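Progress Report: Household Manipulation Work Package
Reporting period: January
Submitted by: Randach, simulation group
Project: Kunix

1. Summary

The main activity in this period was the partner demonstration held at the Randach site in January. The work package had been asked to show the two-arm controller operating in furnished rooms before the next release of funds. The demonstration took place as planned. Software work continued alongside it and is reported in section 4.

2. Purpose of the visit

Letel sent its technical reviewers to check three items from the work plan: the room generator, the operator interface and the logging chain. All work was shown in simulation. Physical trials are outside the scope of this period and no hardware was requested for the visit.

The morning session started at 9:30 with a walkthrough of the room generator. The current library holds 903 room layouts, of which 200 are bedrooms. Reviewers were free to choose any layout from the list. The afternoon was given to operator sessions at 2 workstations, with reviewers driving the arms themselves after a short introduction.

3. Demonstration content

Bedroom layouts were used for most of the operator sessions. They place large soft items next to small rigid furniture, and the arms have to share a narrow space between the two. In the layout below, one arm is held in front of the nightstand drawers and the other is over the quilt. The operator works from the robot's own viewpoint, so the torso stays in view along the bottom and the room tilts with the head.

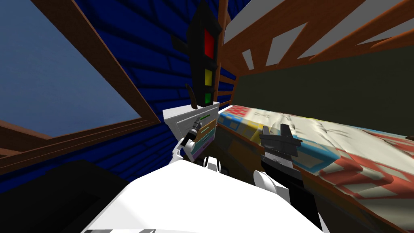

4. Status of work items

4.1 Room generator. Complete for bedrooms and kitchens. Bathroom layouts are generated but have not passed the collision check. Furniture scale is now read from a single table. Previously each room type kept its own values, and this led to drawers that could not be opened fully.

4.2 Two-arm controller (Bravo). Version used at the demonstration was frozen at the start of the month. Arm-to-arm collision avoidance is active by default. Reviewers commented that the slowdown near the torso is too strong and makes short reaches tiring for the operator. The threshold will be made adjustable.

4.3 Cloth model. Quilts and blankets respond to contact, but the fabric settles slowly after release. Two options are under test: a coarser mesh, and a fixed settling time after each grasp. A decision is expected in the next period.

4.4 Logging. Joint positions, gripper state and head pose are written at 200 Hz. The reviewers asked for the layout number to be stored in each log file and not only in the session index. This change has been made.

5. Deviations from plan

The viewpoint tilt raised a question during the afternoon. Some reviewers found it hard to judge distance to the drawer fronts with the head rolled to one side. A level-view option was in the original plan but was postponed in favor of the logging work. It is now moved forward and will replace the planned work on lighting variation. No change to the budget is requested.

6. Next period

Fix the bathroom collision check.
Add the adjustable torso threshold to Bravo.
Deliver the level-view option to Letel for comment.
Select the cloth model settings and rerun the bedroom set.

The written comments from the reviewers are attached as Annex A. The list of layouts opened during the visit is in Annex B.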